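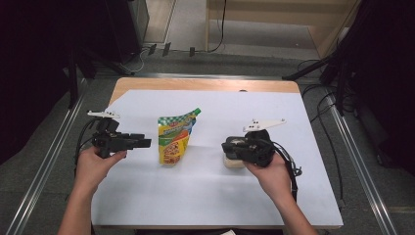
Ticket: Spouted pouch leans when stood on a flat surface
Product: Grasent corner-spout pouch, yellow/green/red print, green cap
Site: Urkirholm
Opened by: Sérgio Coelho
Assigned to: Margarida Amaral, Vernholm packaging support
Priority: Normal
Status: Closed, with one follow-up item

Original report (Sérgio Coelho)

Filled pouches from the current lot do not stand straight. They lean toward one side, and a few go over when the table is bumped. Lot size is 2,000. We have not shipped any of it to stores. The print, the cap and the seals look normal. No leaks found so far.

The previous lot had the same artwork and stood without trouble on the same table. Fill recipe has not changed. Please advise whether this is a pouch fault or something on our side.

Reply, 9:20 a.m. (Margarida Amaral)

Thank you for the report. Before we look at the film, please confirm the following:

1. Which way the pouch leans relative to the spout.
2. Whether the lean changes if you turn the pouch half a turn in the same spot.
3. Net weight of a leaning pouch and of one that stands correctly, if you have one.
4. How the filled pouches are packed in the carton, upright or flat.
5. Whether the bottom fold is fully open. Lift the pouch, look at the base and describe the shape.

Please do not squeeze the base into shape before you look at it.

Reply, 10:05 a.m. (Sérgio Coelho)

1. Toward the spout side in most cases. Some lean to the face.
2. It leans the same way relative to itself after turning. I first suspected the table, as there is a large white board lying on it and I was not sure the board sat flat. I put a level on the board and it reads true both ways. I also tried a pouch on the floor of the packing room, which is carpeted, with the same result.
3. Net weight is on target for both. No difference I would care about.
4. Flat, in layers, with a divider sheet between layers.
5. The base is open in the middle but pinched at one end. It looks like an oval with one end pressed to a point. The pinched end is under the spout.

The carton of the earlier lot that I kept has a full oval on the base.

Reply, 10:40 a.m. (Margarida Amaral)

That is useful. It narrows the problem to the bottom gusset, which is the folded panel that opens to form the foot. On a corner-spout pouch the cap and spout already put extra weight on one side, so the foot has to be open on that side for the pouch to stand. If the gusset stays pinched under the spout, the pouch leans toward it. A slight tilt is within specification. A pouch that goes over when the table is bumped is outside it.

There are three usual causes:

a) The gusset panel was sealed to the side walls too high at the corner (our fault, pouch making).
b) The gusset was not opened enough before filling (filler setting).
c) The filled pouch was laid flat while the film was still warm and has kept the fold (packing).

To separate (a) from the others, take an empty, unused pouch from the same lot. Open the base with two fingers and run them along the fold to each end. The panel should open to the same distance on both sides. Measure from the side seam to the point where the panel stops opening.

Reply, 11:30 a.m. (Sérgio Coelho)

Checked empty pouches from the start, middle and end of the reel box. Left and right match on every one of them. The largest difference I measured was under 2 mm. Corner seals look the same as the retained samples.

Opened by hand, then filled with water and capped, an empty pouch from this lot stands straight. So the pouch itself can make a proper foot.

Reply, 11:45 a.m. (Margarida Amaral)

Agreed, that rules out (a). The water test also rules out cap weight and spout position.

For (b), please check the air blow that opens the pouch ahead of the fill nozzle. I need the pressure setting, the blow time and the nozzle position relative to the spout. If any of these were changed between the two lots, the maintenance sheet should show it.

For (c), please tell me how long a filled pouch waits between the cooling tunnel and the carton.

Reply, 1:15 p.m. (Sérgio Coelho)

Blow pressure and time are as they were. The nozzle was taken off for cleaning between the lots and refitted. No position is written down on the sheet. By eye it looks straight.

Cooling tunnel to carton used to be long enough that nobody timed it, as the pouches queued on the belt. In September we moved the carton station closer to the tunnel exit to free up the aisle. The queue is now short. Pouches go into the carton warm. I can feel it through the film.

I should have put the station move in the first message. I did not connect it with this.

Reply, 1:35 p.m. (Margarida Amaral)

The station move and the nozzle removal both fall between the good lot and the bad one, so please test them separately. Change one thing at a time.

Test 1: Leave the nozzle as it is. Take pouches directly from the tunnel exit and stand them upright on the table for 10 minutes before packing. Then pack them flat as normal, leave them for two hours, take them out and stand them up again.

Test 2: Take pouches from the tunnel exit and pack them straight away, as you do now. Same two hours in the carton, same check after.

Test 3: As Test 2, but pack them upright.

Mark each pouch on the back with the test number. When you check them, set each one down from a few centimeters up, let go, and note whether it stands, leans or goes over. Do not correct it by hand.

Also look at each base at the tunnel exit, before any packing. If the gusset is already pinched there, the nozzle is involved.

Reply, 4:50 p.m. (Sérgio Coelho)

Results.

At tunnel exit: base open on all of them. A few were slightly fuller at the end away from the spout, but none was pinched.

Test 1: all stand. Slight tilt on some, same as the old lot. None went over when I knocked the table leg.

Test 2: most lean toward the spout, and several went over. Base pinched at the spout end, as in the original report.

Test 3: all stand.

One more observation on Test 2. The worst pouches came from the bottom layer of the carton. The spout of the pouch above presses on the lower corner of the one beneath, where they are laid head to foot. You can see a round mark in the film at the same place as the pinch.

Reply, 5:10 p.m. (Margarida Amaral)

The results point to (c). The gusset leaves the tunnel open and is folded back in the carton by the load from the layer above while the film is warm. The head-to-foot layout puts the hard part of one pouch over the weak part of the next, which explains why the pinch is always at the same end.

The nozzle does not appear to contribute. I would still write its position down while it is known to work.

Corrective action, in the order I would do it:

- Hold pouches upright after the tunnel before they go into the carton. Ten minutes is proven by your test. A shorter hold may be enough, but test it before using it.
- If the hold is not practical at the new station, pack upright with a cell divider. This needs a taller carton.
- If you stay with flat packing, lay all spouts in one direction per layer and use a stiffer divider sheet. I would use this only together with the hold.

For the lot already packed: the fold can usually be recovered. Take one carton, remove the pouches, press the foot open from below with a thumb at the pinched end, and stand them at room temperature overnight. Check in the morning. Look closely at the corner seal on any pouch with a round mark. If the film is whitened or creased across the seal, set that pouch aside and do not release it.

Reply, 8:40 a.m. (Sérgio Coelho)

Recovery done on one carton. All but 5 stand this morning. Those five have a hard crease across the foot and come back to the leaning position when I let go. No whitening on the seals. I pressed each of the five flat under a board and found no leak, but they are set aside anyway.

We will put the rest of the lot through the same recovery and sort as we go. For new production we are holding the pouches upright on racks between the tunnel and the carton station. There is room for one rack if the label printer moves to the other wall. Maintenance will move it today.

Upright packing is under review with purchasing. The taller carton does not fit the present pallet pattern.

Reply, 9:05 a.m. (Margarida Amaral)

Good. Please send the five creased pouches to Vernholm, marked for Amaral, packed upright in a rigid box with the caps left on. Include some unused empties from the same reel box. I want to compare the crease line with the gusset seal.

I am closing the ticket on the following basis:

Fault: filled pouch leans toward spout side, some fall over.
Cause: bottom gusset refolded by carton load while the film was warm, after the carton station was moved closer to the cooling tunnel.
Pouch defect: none found.
Fix: upright hold of 10 minutes before flat packing.
Lot disposition: recover, check standing, inspect corner seals, set aside creased pouches.
Follow-up: examination of returned pouches. Reopen this ticket if leaning is seen on pouches that have had the full hold.

Note added, 2:25 p.m. (Sérgio Coelho)

Box sent. Nozzle position measured and written on the maintenance sheet. First cartons from the rack checked after two hours, all standing.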